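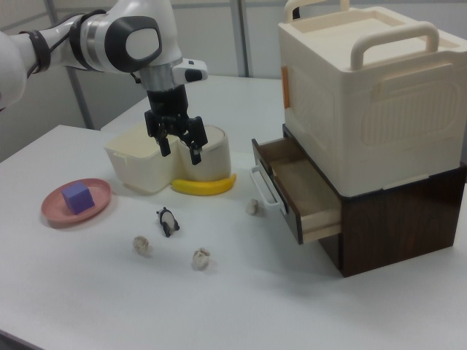
April, 4:10 pm, Huang lab, tabletop cell

Fault 3037 again. The Sukusel manual lists it as "grip state inconsistent," a phrase that could cover most of my afternoon.

Task was the usual tidy-up: paper balls into the drawer, leave everything else alone. Run 27 went fine up to the first pick. Then the arm closed, lifted, carried nothing at all to the drawer with great care, opened, and logged a successful place. Went back and did the same thing again. On the third try it stopped halfway over the table and threw 3037, which I take as a sign of conscience.

First guess was the wrist cable, as it's always the wrist cable. Reseated it and moved the joint by hand with power off. No change. Second guess was the finger zero. Ran the calibration from the Avetti panel and got an offset of 2 mm, so at full close the controller thinks there's something small and thin between the fingers. A wadded paper ball squashes down to not much more than that. The threshold in Zodar was set by me, in a hurry, to accept any gap over 1.5. I would like to blame the vendor but my initials are on the commit.

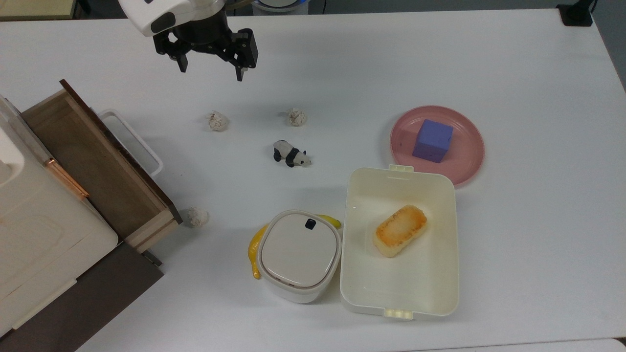
The planner's idea of the world was the real trouble once I started stepping through it. According to Zodar the gripper was holding a ball, with another already in the drawer. Meanwhile the fingers were wide open with nothing in them, and all the paper was out on the table, one ball practically at the corner of the drawer, which is as close as any of it got. The open command clears the finger target but doesn't clear the held-object flag if the stop comes in during a move. So on reset it wakes up convinced it has a job half finished.

Safety side, and this is the part I want people to read: with the flag stuck, resume goes straight to the place motion at full speed. No confirm, no slow approach. I had my hand over the drawer when I first pressed it. E-stop was in the other hand, luckily. Don't copy the first half of that.

Changes so far:
Finger zero redone, offset now reads 0.
Gap threshold raised to 4 mm. Will probably miss a badly flattened ball. Fine.
Held-object flag cleared on any protective stop.
Resume limited to slow speed until the first pick is confirmed.

Not done: finding out why the zero drifted. Fingertips were swapped last week and I can't find a note saying anyone recalibrated after. Checked my own pages first. No note there either.

5:35 pm. Restarted with the new settings, dry cycles only, no picks. No 3037. Leaving the cell locked out overnight and the tag on the panel. Please don't remove the tag to "just try one thing" -- that's how we got run 26.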